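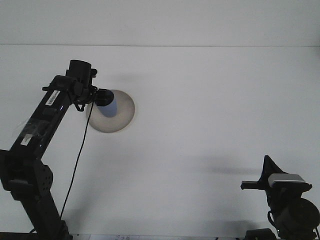
4. Descaling your Bonent kettle

Do this every 2 months, or when the tea starts to crunch.

1. Unplug the kettle and let it cool. The lid should come off without an argument.
2. Fill to the MAX line with cold water and add one Leblanc sachet. Two sachets do not work twice as fast -- they foam.
3. Plug in, bring to a boil, then switch off and leave for an hour.
4. Pour away and rinse three times. Sniff before you trust it.

Note: Sachets are sold as part no. 506. Part no. 2257 is the lid hinge, and it dissolves nothing.

Caution: Never put the base in the sink. It draws 2000 watts and is a poor swimmer.

If the light still blinks after rinsing, hold the switch down until it stops.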